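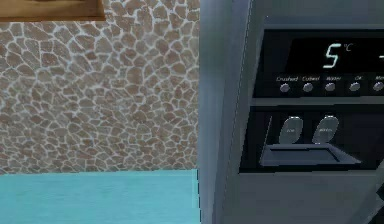
Figura 1 – Cozinha simulada: porta do frigorífico com painel de comando e dispensador, junto à bancada.

Relatório de projeto – Braço de bancada para tarefas domésticas
Unidade curricular de Projeto Integrador
16 de novembro de 2020

1. Objetivo

O projeto consiste na construção, em oficina partilhada, de um braço robótico de baixo custo, designado Condero, e no desenvolvimento do respetivo ambiente de simulação. A tarefa de referência é a aproximação a um dispensador de água embutido na porta de um frigorífico e a pressão da patilha correspondente. O presente relatório cobre o trabalho até ao fim da montagem mecânica e a primeira série de ensaios simulados. Os ensaios físicos com dispensador ficam fora do âmbito desta entrega.

2. Montagem mecânica

A estrutura foi montada na oficina Barros, com acesso a uma impressora 3D e a uma furadora de coluna. O braço tem quatro juntas rotativas, acionadas por servomotores Zusier. Os elos são perfis de alumínio cortados à medida, unidos por suportes impressos em PETG.

O primeiro suporte do cotovelo fissurou junto ao furo do veio. A peça foi redesenhada com parede mais espessa e reimpressa com as camadas orientadas segundo o eixo do elo. Não se registaram novas fissuras, mas a folga na junta da base mantém-se e é visível com o braço estendido. A substituição do casquilho está prevista para a fase seguinte.

A alimentação dos servos foi separada da alimentação do microcontrolador depois de três reinícios inesperados durante movimentos simultâneos das juntas.

3. Ambiente de simulação

A cozinha virtual, com o nome interno Trindwood, foi preparada em outubro. O modelo do frigorífico inclui a indicação de temperatura (5 °C na Figura 1), a fila de botões por baixo dela e o recesso com duas patilhas lado a lado. Nas texturas das patilhas, as inscrições são ténues e pouco fiáveis para leitura automática, pelo que a seleção do alvo é feita pela posição relativa dentro do recesso.

Os acabamentos foram escolhidos para dar contraste à segmentação. A bancada azul-turquesa separa-se bem da parede de pedra. O metal escovado da porta é mais problemático: a variação suave de tom produz contornos falsos quando o limiar do detetor é baixo. O interior quase preto do recesso, pelo contrário, delimita-se sem ajuste adicional.

4. Ensaios

Foram executadas 139 tentativas em simulação, com variação da posição inicial do braço e da orientação da câmara. Uma tentativa é válida quando a ponta do efetuador toca na patilha pretendida sem contacto prévio com a porta. As falhas foram classificadas em três tipos:

– alvo não detetado;
– contacto com o rebordo do recesso;
– patilha errada.

O segundo tipo foi o mais frequente e concentra-se nas aproximações oblíquas. Com a porta vista de lado, a profundidade do recesso é subestimada e a trajetória passa demasiado perto do rebordo. A introdução de um ponto intermédio em frente ao alvo reduziu estas falhas, com aumento do tempo de execução.

5. Limitações

O modelo de contacto da patilha é simplificado – mola linear, sem atrito – e não foi comparado com medições reais. A folga da base também não está representada na simulação. Os resultados da secção 4 não devem, por isso, ser extrapolados para o braço físico.

6. Trabalho seguinte

a) Substituir o casquilho da base e medir a repetibilidade do efetuador.
b) Introduzir a folga medida no modelo do braço.
c) Construir um painel de ensaio em contraplacado com uma patilha de mola, à escala real.
d) Repetir a série de ensaios com iluminação variável.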